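Mon 8 August

I have been meaning to write about the tomatoes for weeks now, and every time I sit down to do it I end up back outside looking at them instead, so please forgive the long silence. They are finally, finally coming in!

Those of you who have been reading since May will remember that I planted far too many. I had 35 seedlings on the windowsills, in every yogurt cup and chipped mug I could find, and I had promised myself I would give most of them away. I gave away five. The rest went into the ground along the back fence, closer together than any sensible person would put them, and for most of June I was sure I had made a terrible mistake. They were spindly and yellow at the bottom and looked as if they wanted to go home.

Then the heat came, and I started watering in the early morning before work instead of at night, and something shifted. I can't say for certain it was the watering (my neighbor swears it was the fish meal she talked me into, and she may well be right). But they took off. I now have to push my way between the rows sideways, and I come back in with green hands and that wonderful bitter smell on my shirt – if they sold it as a perfume I would buy it.

The kinds I like best so far are the little orange ones, which hardly ever make it as far as the kitchen, and a big ugly ribbed one I grew from seed my aunt mailed me in an old envelope. She hadn't written the name on it. It splits if you look at it wrong, but sliced thick with salt and good bread it is the best thing I have eaten all year.

Last night I roasted a whole tray of them, low and slow, with garlic and too much olive oil. Four hours in a 250 degree oven in August is not a clever idea, I know, and the cat moved out to the porch in protest. I'd do it again tomorrow, and from the look of the kitchen counter I will have to.
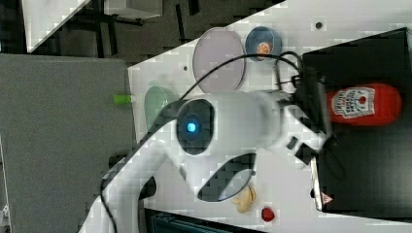
The roasted ones keep in the fridge for a good week if you cover them with oil, and I have been putting them on everything: eggs, rice, a baked potato, cold pasta for lunch. I also froze a few bags whole, skins and all, the way my mother used to. You run them under warm water in January and the skins slip right off in your fingers.

Next year I'm going to plant fewer. I really do mean it this time, though I have already washed out the yogurt cups and put them back on the shelf in the garage. If you live nearby and would like a bag, leave me a comment and I'll set one out on the porch for you – just mind the cat.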